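Reading time: 5 minutes

Pimholm Repair and Assembly Room
Progress report to the Drutari Fund, second period
Prepared by Styliani Kontogiannis, 05/12/2020

Dear Montserrat,

Thank you for the extra time on this one. I wanted the second batch of stands through our hands before I wrote, and I'm glad I waited, as there is a lot more to tell you than there would have been in the spring!

When we last reported, the assembly room was a bare floor, a stack of flat cartons and a plan taped to the door. Now it is a working room. The long tables are up, the shelving is bolted to the wall (the anchors we first bought were too short and had to go back), and the lighting over the main table has been replaced. Kosmas Raptis did the wiring layout and Gerardo Ferraro put up the shelves, and between them they also solved the old problem of the door that wouldn't stay open when you had your arms full of parts.

What we have been building

Most of this period went into the tall white stands for the community rooms. Each one is a pole standing in a wide molded plastic base, and you'd think a pole and a base would be a ten-minute job. The first one took Gerardo most of a morning. The base has ribs and recesses underneath and along the sides, and if it isn't sitting level while you work, the pole goes in at a slant and you don't notice until the whole thing is upright. He took that first one apart again twice and came back after lunch in a much better mood.

We finished 29 stands by the end of the period. The grant application promised a first set and left the number open, so I can't say we beat a target, but I can say that I am delighted with it. The stands have gone on to the Michailidis center, where Ketill Hedegaard's team is placing them, and they have asked when the next lot is coming.

The sheeting has become part of the method. At the start we pulled every bit of wrapping off and threw it out before we began. Then we found small scuffs on the bases, which are white and glossy enough to show everything. Kosmas suggested leaving the plastic sheeting on the table under the base and only clearing it away at the end. It crumples and slides and it gets in the way of your elbows, but the scuffs have stopped. We now keep the better pieces folded on the bottom shelf for reuse.

Small parts

Small parts were our biggest headache in June. The cartons come with everything loose in one bag, and anything white on a white base under white sheeting is very easy to lose. Two stands had to wait for replacement parts that were later found in the trash bag, still in a fold of plastic. We now open the small parts bag over a dark tray, on its own, before the base comes out of its carton. Gerardo painted the trays himself. They are not beautiful but they do the job, and we haven't lost a part since.

The instruction sheet that comes in the carton is thin on detail, so we wrote our own. It fits on one side of a page. Styling it was my contribution and the wording is Kosmas's, apart from the part about connectors, which Ketill rewrote after his team got two of the finished stands back to front. The order is now base first, pole second, connector checked before anything else is closed up. I have put a copy in with the receipts.

People and training

Two new trainees joined us this period and both are still here. They started with unpacking and sorting, moved to bases after a couple of weeks, and are now finishing stands with someone looking over the last steps. One of them had never used a hex key before. She is faster at the collars than I am, and she has started correcting the way I hold the pole, quite rightly.

We changed the way the training hours work. The first plan had everyone learning every step in a single long session, and people went home tired and forgot half of it. Now each session covers one stage, and the next begins by doing that stage again from the start. It uses more hours on paper. The stands that come out are straighter, and we spend far less time on rework, so I would like to keep it this way and have moved the hours in the budget to match.

Money

Spending is on plan apart from two lines. Shelving went over by $100, for the second set of anchors and the delivery charge on them. Lighting came in under by more than that, so the total for fitting out the room is still inside what you approved. Packing materials have cost less than expected thanks to the reused sheeting. Receipts are in the folder in the usual order, and the one from the hardware store that looks like a blank slip is readable if you hold it to the light — I have written the amount on the back in pencil.

What went less well

The Zuno cartons arrived late, and when they did arrive the bases and poles were in separate deliveries. For nine working days we had bases stacked to the window and nothing to put in them. We used the time for the trays and the instruction page, so it was not wasted, but it did push the second batch back. I have asked for combined deliveries from here on and have that in writing.

Storage is tight. Finished stands are tall and don't like lying down, and the corner we set aside for them fills up fast. Ketill has offered to collect more often, which will help. I would also like to talk to you about the small room across the hall, if there is any chance of it.

Next period

We plan to finish the remaining cartons, bring the trainees on to checking as well as assembly, and start a simple repair service for stands already in use. Kosmas has a list of spares we should hold and is pricing them now. I will send it on as soon as he is done, together with dates for your visit. Please do come while there is assembly going on. The room is at its best with a base on the table and plastic everywhere!

With many thanks from all of us,

Styliani Kontogiannis

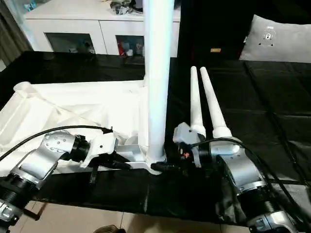
Assembly table, pole and base, with the sheeting still down.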